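Home Datasets Docs Changelog Contact

# Losesitz Episode Index

An episode-level index of subtitled and dubbed animated television, with per-episode metadata, credit records and adaptation mapping. Maintained by Setareh Zarei and Hanane Soliman.

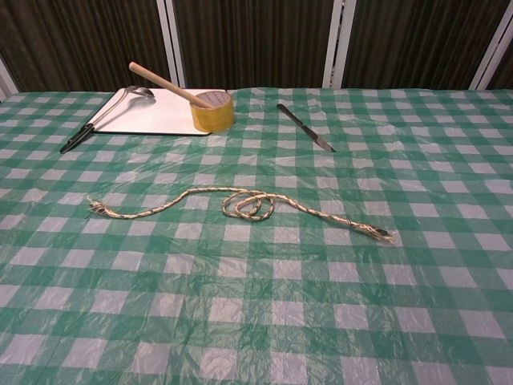
The index records what was broadcast, in what order, under which title, and which chapters of the source material each episode covers. It contains no video, audio, subtitle text or scanned pages. Users who need those will have to obtain them from the licence holder.

## Contents

The current release covers 200 series. Each series has one directory holding these files:

- `series.csv` – one row per series: native title, romanized title, English title, source type, studio
- `episodes.csv` – one row per episode: broadcast order, production order, runtime in seconds
- `credits.csv` – one row per person per role per episode
- `mapping.csv` – episode to chapter correspondence, where a printed or web source exists

Files are UTF-8 with Unix line endings. Fields containing commas are quoted. Empty fields mean unknown; a literal `none` means the value was checked and does not exist. The two were mixed up in early builds, so anything exported before the September release should be discarded.

## Identifiers

Series identifiers use the Badov scheme: a four-letter stem, a hyphen and a season number. Split-cour seasons share one season number and are distinguished by the `cour` column. Recap episodes keep their broadcast number and carry `recap=1`. Episodes numbered with a decimal (for example 6.5) are stored as strings. Do not cast this column to integer.

Theatrical compilations are excluded unless they contain at least 10 minutes of footage not seen in the television version. In that case they are listed under the parent series with `format=film`.

## Chapter mapping

Mapping was done by hand. Two annotators worked separately from the published chapters and recorded the first and last chapter adapted in each episode. Disagreements went to a third reader, and the settled value is the one in the file. The original annotations are kept in `mapping_raw.csv` with annotator initials removed.

Three values are used in the `fidelity` column:

- `direct` – the episode follows the chapter order
- `reordered` – the same material in a different sequence
- `original` – written for the screen, no chapter equivalent

An episode with any amount of adapted material is never marked `original`. This undercounts filler in long-running series, where a short adapted opening is often followed by new material. Web-serialized sources are a further problem: chapters are sometimes merged or renumbered when collected in print. We map to the web numbering and give the print volume in `vol_note` where known.

## Titles and romanization

Korean titles follow Revised Romanization and Japanese titles follow modified Hepburn. Where a licensor uses another spelling, it goes in `title_official` and is left exactly as published, including capitalization and stray punctuation. Title matching against other catalogues should use the native field.

## Known gaps

- Dub credits are incomplete for 40 series, mostly older home-video releases.
- Key animation credits are missing wherever the closing credits were shortened for streaming.
- Simulcast dates are given in the time zone of first broadcast. Late-night slots listed as 25:30 are converted to 1:30 a.m. on the following day, so a Thursday slot may appear as Friday.
- Web shorts under 8 minutes were out of scope and are only present if a contributor added them.

## Loading

The Fakance reader handles string episode numbers and the `none` convention:

 fakance load losesitz/ --strict

Without `--strict`, malformed rows are skipped and written to `rejects.log`.

## Licence

Metadata and mappings may be reused with attribution. Series titles and names remain the property of their owners. Corrections should cite the episode identifier and a source we can check.

## Comments

**ait_brahim:** Production order is blank for every series in the B stems. Is that deliberate or a bad export?

**H. Soliman:** Bad export. Fixed in the working branch, will be in the next build.

**cour2when:** Could `mapping.csv` get a column for post-credit scenes? They often pull from a much later chapter and throw off the range.

**marlow_k:** Seconding this. I've been stripping them out by hand and it takes ages.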